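Stoloston Street Supper – where we've got to

Quick one this month, I'm typing between phone calls. The supper is on for 28th August, same stretch of road as last year, from the Pandholm end down to the chapel. Road closure is agreed. Tables are booked. Noodles again, by popular demand, plus a cold table for anyone who can't face hot soup in August.

Tickets first. We've sold 2948 and the limit is 4000, so there is room, but last year the final lot went in a morning and people got cross. Three sittings. Pick one and stick to it please.

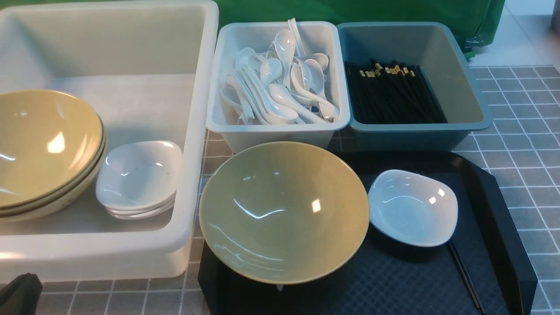 Parking – don't. The Nakpan field is open for cars from noon and it's a ten minute walk, flat all the way. Blue badge spaces behind the library, ring the office to book one. Bikes can go against the chapel railings.

Money. Last year's supper paid for the new bus shelter and most of the playground fence. This year it goes to the hall roof, which is leaking over the stage agian. Cash buckets at both ends, card reader at the Pandholm end only. 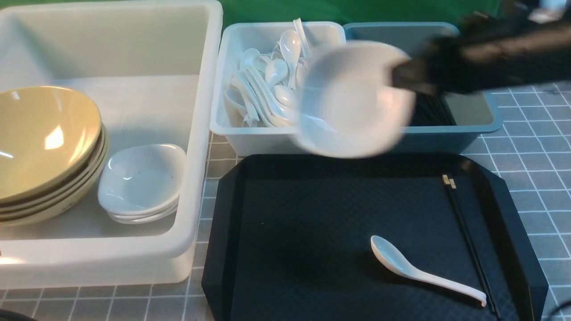 Still need helpers for the late shift, nine till everything's away. We have 16 names for the early one and hardly any for the late. You get fed. Children over twelve fine if a parent is on the same shift.

Music is the Zurel band, two sets, finishing at ten because of the licence. Anyone wanting a stall should of heard back by now – if not, email again, the inbox was full for a week.

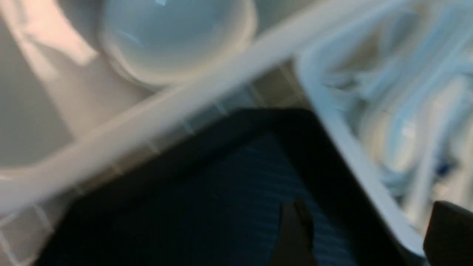

Photo: Nnamdi Jibrin

Allergies. Every pot will have a card in front of it this time. Sesame and peanut dishes are on a seperate table by the chapel gate, with their own ladles. Tell us when you book and we'll put a note on your ticket.

Wet weather plan is the school gym, all three sittings, a bit of a squeeze. Decision by eight that morning, on the noticeboard and the phone line.

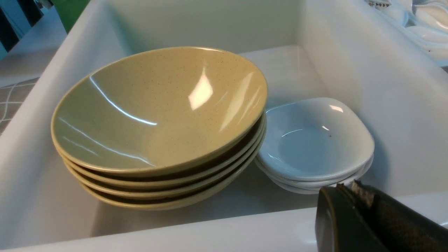

A reader in Chapel Row writes that the last sitting ran so late in the dark she couldn't see what she was eating, and could we please have more lights at the bottom end. Yes. Two extra strings ordered, going up the night before.

Dogs on leads. Bring a cushion, the benches are hard. Tickets from the office or the paper shop.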